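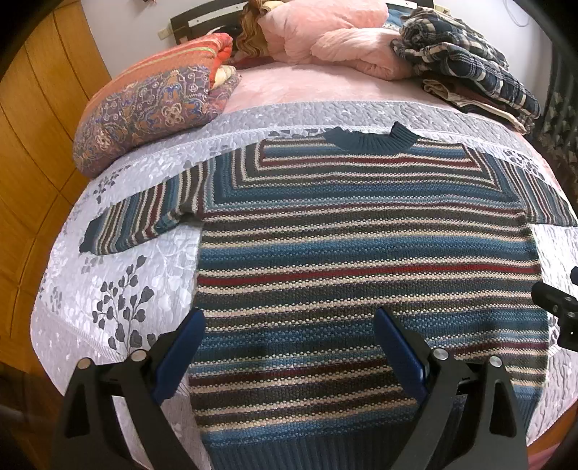
Fig. 1. Striped knitted jumper, laid out flat on a bed.

HISTORY OF EVERYDAY DRESS
Handout 4: Knitting, and the stories told about it
Course tutor: Finn Kleinschmidt

Please read before the seminar. Reading it during the seminar is a tradition I am trying to end.

1. What knitting is, briefly

Woven cloth is made of threads crossing at right angles. Knitted cloth is made of loops pulled through other loops. The practical result is that knitting stretches and weaving mostly doesn't, which explains a good deal about socks. It also explains why a dropped stitch can run down a piece of knitting like gossip down a corridor.

Because a knitter can shape as she goes, very little is wasted. A tailor cuts a sleeve from a length of cloth and has scraps left over. A knitter adds or drops stitches and gets a sleeve, or something she will insist is a sleeve. Keep this in mind when we come to cost.

2. Where it comes from

We don't know. The oldest pieces usually called knitting in older museum catalogues are often something else, a slower method known as nalbinding, done with a single needle and short lengths of yarn. True knitting survives from medieval Egypt, in the form of cotton socks far better made than anything I own. From there it seems to have moved into Europe, probably through Spain, though the route is argued over by people who enjoy arguing over routes.

Wool rots, moths eat, and poor people wore things until there was nothing left to dig up. The surviving record leans heavily towards the graves of the rich and the floors of damp places. Any sentence beginning "the ordinary villager wore" should make you reach for a pencil.

3. Hands, then frames

William Lee's stocking frame dates from 1589. You will read that Queen Elizabeth refused him a patent out of tender concern for hand knitters. It is a good story and has been copied from book to book with great loyalty. The evidence for it is thin. Treat it as you would a cousin's account of a fight.

What we can say is that frame knitting spread slowly, grew strong in the East Midlands, and left hand knitting alive for a long time in places where wages were low and winters were long. In the Yorkshire Dales people knitted while walking, while minding animals and while sitting with neighbours in the evening to save on candles. The pay was poor. Later visitors found it all charming, having no need to live on it.

4. The fisherman's jumper problem

You have all heard that each fishing village had its own pattern, so that a drowned man could be known by his jumper. Write this down, then put a question mark next to it.

Local habits did exist. Knitters copied their mothers and their neighbours, and certain patterns gathered along certain stretches of coast. But knitters also moved, married, followed the herring and borrowed anything they liked the look of. Initials worked above the hem are a far better clue to the wearer than any cable. Much of the drowned-man story leans on a play, Synge's Riders to the Sea, in which the clue is a dropped stitch in a stocking. There is no village pattern in it anywhere.

Ask yourselves who gains from such a story. A plain jumper is a jumper. A jumper with ancestors costs more.

5. Colour

Before the chemical dyes of the 1850s and after, colour came from plants, insects and the sheep. Undyed wool already gives you cream, grey and several browns. Indigo and woad give blue, madder gives red, and nearly every weed in the hedge gives a yellow of some kind, whether wanted or not.

Stripes are the cheapest way to use more than one colour. You change yarn at the end of a row and carry on. Stranded work, where two yarns travel along the same row, is slower and warmer and makes beginners say things. Both are good ways of using up odds and ends, a motive that pattern books rarely mention and every knitter knows.

6. For the seminar

Read the Delgate extract on home knitting in wartime, all of it, including the notes. Then write a piece of no more than 700 words on one garment you can get your hands on. Start with how it is made: the gauge, the seams, the edges, any mends. Leave what it means until the last 100 words.

"My gran always said" is a source. Cite it properly, with gran's name, and say when she said it.

Pieces go in the box outside room 2 before we meet. The box on the left is for Geography, who have been very patient.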